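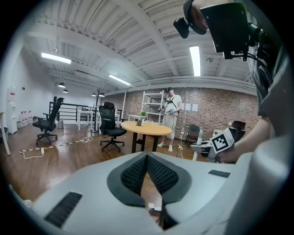 Counting episodes is a poor way to report a manipulation dataset
Diệp Tiêu
12 Apr 2026

The Clilia results circulated in March rest on 2,023 demonstrations recorded with hand-held grippers. The headline comparison is with a teleoperated set of 771 episodes, and the larger set wins. I do not dispute the result. I dispute the unit.

An episode is whatever the operator chose to put between a start and a stop. With teleoperation the cost of each attempt is high, so operators tend to record whole tasks. With a hand-held gripper the cost is low and the episodes shrink. Two sets with the same count may differ several-fold in contact events, and contact is where most policies fail. The Clilia report gives no distribution of episode length, only a mean, and a mean over a skewed quantity says little.

Operator variety is the second omission. Thirteen people contributed, but one of them supplied 923 of the demonstrations. A policy trained on that mixture learns one person's wrist habits and treats the rest as noise. The Strazds group saw the same thing last year and weighted by operator. Their gain was modest but it held in rooms the policy had not met, which I take to be the only test worth printing.
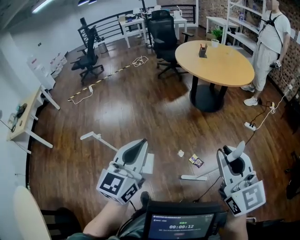

Pose tracking is the third. Fiducial markers on the gripper body give good relative pose while a camera can see them. Once a forearm or a table edge comes between, the estimate falls back on whatever the filter assumes. Prorkavach, the pipeline used here, interpolates short gaps and does not flag them in the released files. A reader cannot separate measured motion from filled motion, and neither can the network.

My proposal is small. Report hours of motion, contact events, the share held by the largest operator, and the fraction of frames with interpolated pose. All four can be computed from logs that already exist. The Jemau loader needs a short patch to export the last one, and I have sent it to the maintainers.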